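Cleaning kit tidy-up, Saturday, April 27, 2019

Quick one before I run out the door. The cleaning gear has been living all over the shop again and we're sorting it into caddies and baskets. Bring old cloths if you've got them, clean please. Arnel Sebastian has the key from 9 and will let people in by the side door on Bullow Street.

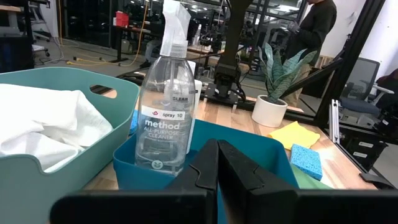 CLEANING & SUPPLIES

Sprays go in the teal caddy, standing up, labels out. The one marked "spray 10" is the method all-purpose, so that's benches and tables. Not the windows! Folded white cloths in the pale mint basket, the one with the handle hole. Blue sponges and coloured cloths are still floating about and need a home. Suggestions to Arnel, not me.

If you finish a bottle, write it on the sheet. We spent $90 at Chauhan last time on things we allready had two of.

Cloths: green microfibre for dusting, yellow for the sinks. Please don't leave them scrunched up on the table at the end, fold them or chuck them in the wash bag. Wash bag goes home with whoever's on that week - cold wash, no fabric softener, it ruins the microfibre. Sponges get rinsed and squeezed out before they go back.

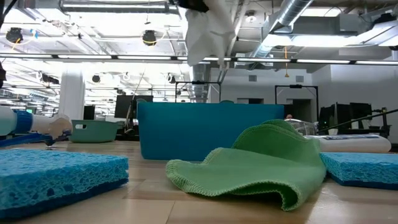
Green cloth and blue sponges on the table, big teal-blue bin behind.

Lables for the baskets are coming from Fendeo, should be here by the end of April. Until then masking tape and a texta.

Snake plant stays on the table. A small drink every few weeks is plenty, it's had too many helpers.

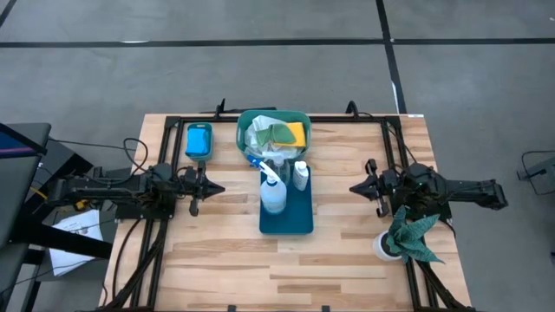 Bottles on the dark teal tray, cloth and yellow sponge in the basket, plant down the front.

Still after: rubber gloves (medium), a dustpan, one more basket with handles. Ring Arnel on extension 933 if you can spare any.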